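## Recording towel demonstrations at a kitchen counter

These steps cover the Flinis task set: one arm, one folded towel, plates and a sink nearby. Sessions are logged in Moffat.

1. Start the recorder and confirm that every camera stream has a timestamp.
2. Put the towel and plates in a new starting position.
3. Bring the gripper over the towel, pause, then descend.

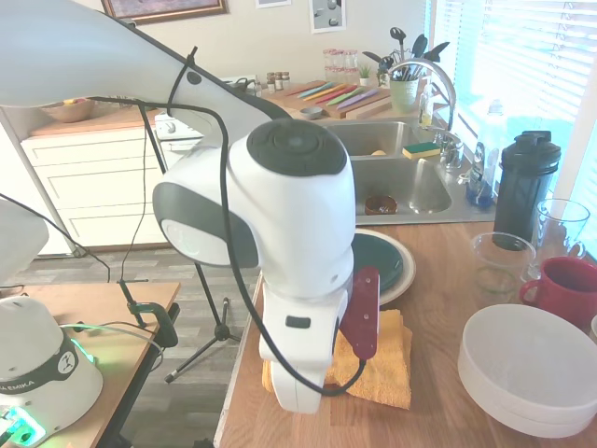

A reader of the May version asked whether the pause could be trimmed afterward to save disk space. Trim it only if the joint log is cut at the same timestamps.

4. Close the fingers on the cloth. Vary the grasp point between episodes: fold, corner, middle.
5. If a grasp slips, keep recording and try again. Tag the episode `retry`.

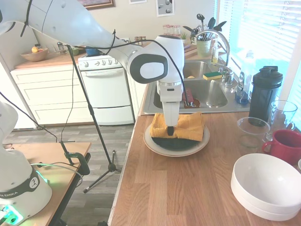

*Gripper on the folded towel, plate underneath.*

Leave the sink and the back of the counter cluttered. A policy trained on a bare counter did poorly in our Zeltis tests. Of 723 episodes, 27 were dropped for missing frames.

Check the side view before each batch. The fingertips must stay visible through the grasp.

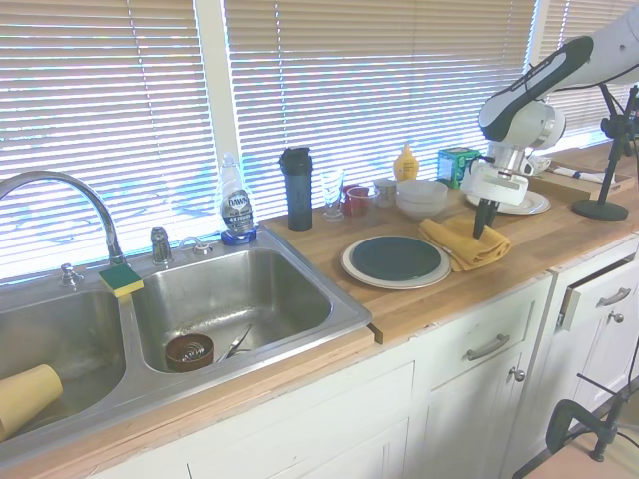

If they are hidden for more than 3 frames, move the camera and recalibrate. Do not mix episodes from before and after the move under one calibration file.

6. Stop the recorder, enter the outcome, and reset.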